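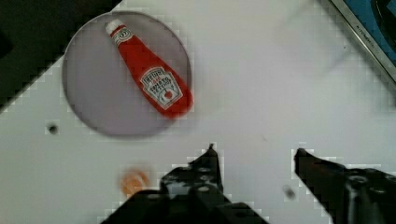 Ketchup bottle on the plate, gripper open, seen from the wrist camera.

Progress report to the Gilel fund: house rules for tabletop handling work
Prepared by Ginette Moulin, Pliren workshop

Dear Sandrine,

Thank you again for your patience over the spring, and for the very kind note that came with the second payment. I promised you something fuller than last time, so do put the kettle on.

When we wrote to you in the winter we had a drawer full of good habits and very little on paper. We now have a written set of house rules, at version 4, and Neema Lema has been through every line of it with the people who work at the table (she is far more patient than I am). It runs to 7 pages and I am rather proud of how short that is!

The rules on starting up have changed least. Hands stay outside the marked reach whenever the arm is powered, one named person holds the stop button, and nobody reaches in to straighten an object without calling "hold" and hearing it repeated. Évan Lecomte wanted the reply to be compulsory and I grumbled at first, but he was quite right.

The section on objects took the longest. Household goods such as bottles and plates must be checked for leaks and cracks before a session, and caps are tested by hand. Anything that has held food is kept apart from anything we might eat -- we had a muddle over this in the kitchen, now happily settled.

Record keeping is better, though uneven. Of 300 sessions logged under the new rules, 208 have a complete check sheet. Most of the gaps fall in the early weeks, when the sheet was two sides long and frankly tiresome. Maxence Joly has cut it to one side.

Still to do: the rule on gripper speed near people is only a draft, and we would like our friends at Veretti to read it before we settle the wording. We also owe you the training notes for newcomers, which I hope to send in June. The remaining money is set aside for those two pieces of work, as agreed.

With warmest thanks from all of us,
Ginette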